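Marino two-arm bench cell – demo day notes and what's in the kit

We've had the Marino on our equipment list since September, and after the open day at the Gimitstead workshop we've rewritten this page, because the old one was all dimensions and no fun. Seeing the thing at work beats any spec table.

The Marino is a tabletop cell with two arms and a gripper on each. It's built for teaching labs and small development shops that want to try handling jobs on ordinary objects. The arms work over one shared table, so you can set up a task where both have to reach the same spot without getting in each other's way. That's the tricky bit, and it's where most of the questions came from on the day.

The morning session was all about everyday objects: nesting bowls, a ball, that sort of thing.
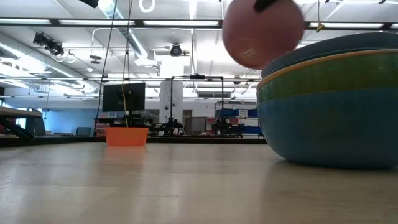
Bowls are a favourite of ours for a first lesson. They're cheap, they come in loud colours, and the thin rims make you think hard about where the fingers should close. A ball is a whole other problem – it has no rim at all, and you have to pick your height properly or you'll end up chasing it across the lab. We had visitors swapping ideas about approach angles right through morning tea, and I came home with two pages of notes.

What comes in the kit:

- Two arms with grippers, plus mounts
- Control box and cabling, 4 m to the bench
- Metitz task software, with 17 starter tasks you can open up and change
- Spare finger set (the fingers are a wear part, so keep these handy)
- Printed set-up guide

You supply the table. Anything flat and solid will do, but give yourself clear space on both sides. The starter tasks don't assume a particular tabletop, and you set the working height yourself in Metitz.

Stacking is the starter task I'd send anyone to first. You choose your pieces and the order they go in, and then you can fiddle with the release height to your heart's content. Small changes there make a surprising difference! If you're teaching a class, let each group pick its own order and compare.

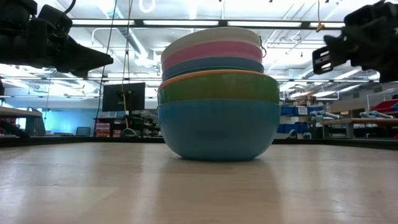
Booking a demonstration

Usteck runs demos at Gimitstead by arrangement, usually from 10 am. Allow 2 hours, longer if you'd like to bring your own objects, and please do, it's the best part. Students are welcome. There's parking behind the building and the kettle's always on.

If you can't make the trip, Marino cells can be hired by the month. Freight within 200 km is included in the hire.

Usteck – Gimitstead workshop | Contact us | Copyright Usteck, all rights reserved | Back to top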